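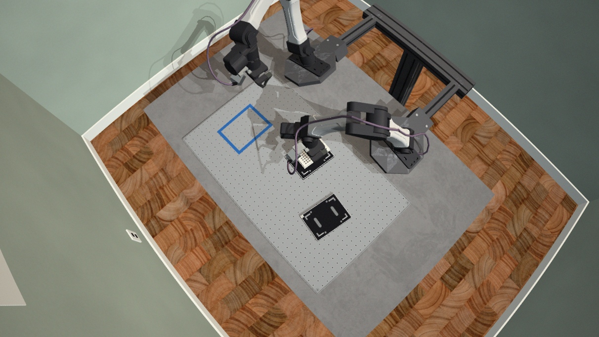
Xiuying told him that the ferry to Lesgate would not wait, and that he should leave the letters where they were.

Stories > Short Fiction > The Last Ferry

Zhiqiang did not answer. His mother had kept the letters in a biscuit tin for all the years of her marriage, and he had read only the first. It was from a man called Wellington Guerra, who wrote about the rain in Montecinos and asked if she still sang.
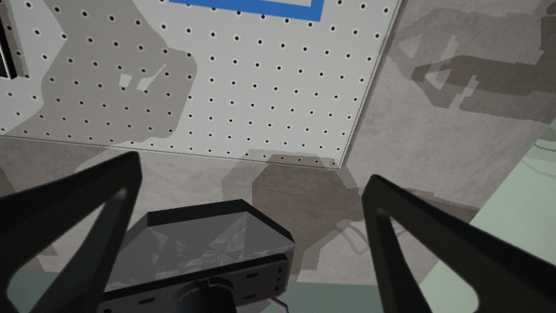

He put the tin under his coat and went down to the harbour. Xiuying walked behind him with both bags and said nothing more. On the boat he opened the second letter. It had the same rain, the same question. At the bottom, in pencil, his mother had written one word, and it was yes, but the letter was never sent back.

113 shares | 84 comments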